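Three Weeks Without Fish Sauce

June 2022

My fish sauce ran out in the middle of a larb, and I did what any grown adult would do, which was shake the bottle upside down for a full minute and then blame the bottle.

The nearest store that carries the kind I like is Zostley, 30 minutes each way if the bridge is up. I don't like it enough for an hour in the car. So I decided I would cook through whatever was in the cupboard and see how long I could hold out. I made it three weeks. My household would like it noted that they were not consulted.

Soy sauce was first, obviously. It's fine. It gives you salt and color and a sort of polite brown taste, and in a stir-fry you won't miss much. In a dipping sauce you will miss everything. I tried adding lime to cover for it and ended up with salty limeade.

Next came anchovies. I mashed 2 fillets into a tablespoon of soy sauce with a splash of warm water, let it sit while the rice cooked, and strained it through the tea strainer. (The tea strainer has since been retired from tea.) This was the closest I got by a long way. It has the funk. It's a little cloudy and a little oily, so I wouldn't serve it in a pretty bowl, but in a marinade or a curry I doubt I could pick it out.

Worcestershire sauce I had high hopes for, on the grounds that there are anchovies in most bottles. There are also tamarind, vinegar and molasses, and they all got there before the anchovies did. Good on the pork, very strange on the noodles. Use half of what you think you need, then go and lie down.

For the vegetarian version I simmered dried shiitakes and a strip of kelp in 300 ml of water until it had cooked down to almost nothing, then salted it until I winced. I made this on a hot evening with every window open and the whole street still knew. It keeps a week in the fridge and I ended up putting it in scrambled eggs, where it was better than it had any right to be.

What I wouldn't bother with: oyster sauce thinned with water. It's sweet, it's sticky, and it turned my papaya salad into something you'd find at the bottom of a takeout bag.

I did buy a new bottle in the end. Then I bought 2, so that I'd never have to write this post again. I'm going to try making my own in August, if I can find somewhere to keep it that isn't near anybody I love.
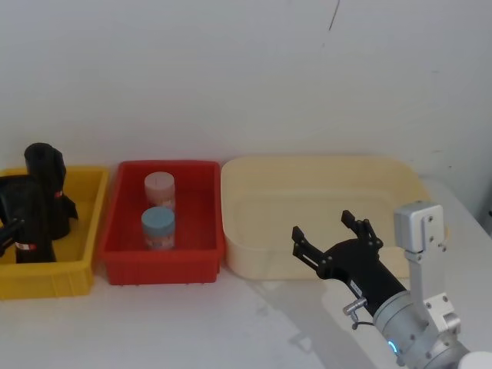 Carla Masri: Try the anchovy one with a pinch of sugar and skip the soy sauce completely, just salt and water. It comes out much clearer, and I've used it in dipping sauce without complaints. With you on the oyster sauce.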